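Spending the Robot Money Wisely
02/09/2021

When the folks at Skiltside set out to buy their first robot arm, they did what most of us would do and spent weeks comparing arms. There were long lunches about reach, and longer ones about grippers (I sat through two of them, and the sandwiches were very good). What got left for last was the list of everything else, and that list has a way of growing on you!

A litter scoop costs next to nothing, of course. But a practice corner for household chores also wants a solid table, curtains and poles to hang them on, a tray, a trash bin with liners, and more bags of litter than you'd ever think to order. Skiltside set aside $200 for all of it and had spent $131 before anyone remembered the curtains.
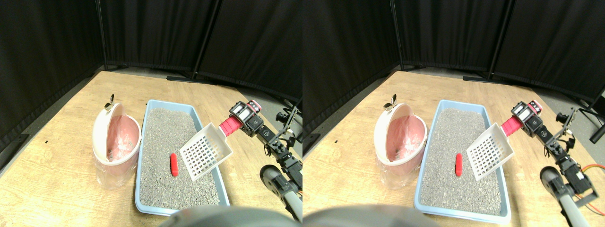 Leave room for the small stuff

My own advice, after a good many of these visits, is to put $500 in a line of its own and guard it fiercely. Lernora, over in Clondthorpe, does just that, and still pays $85 a month for refills and replacement scoops. Aubert folds supplies into its yearly repair budget, which is simpler on paper but makes for a tense October.

Ask your seller what spare gripper parts cost, too, and how long they take to arrive. Get the answer in writing before you sign.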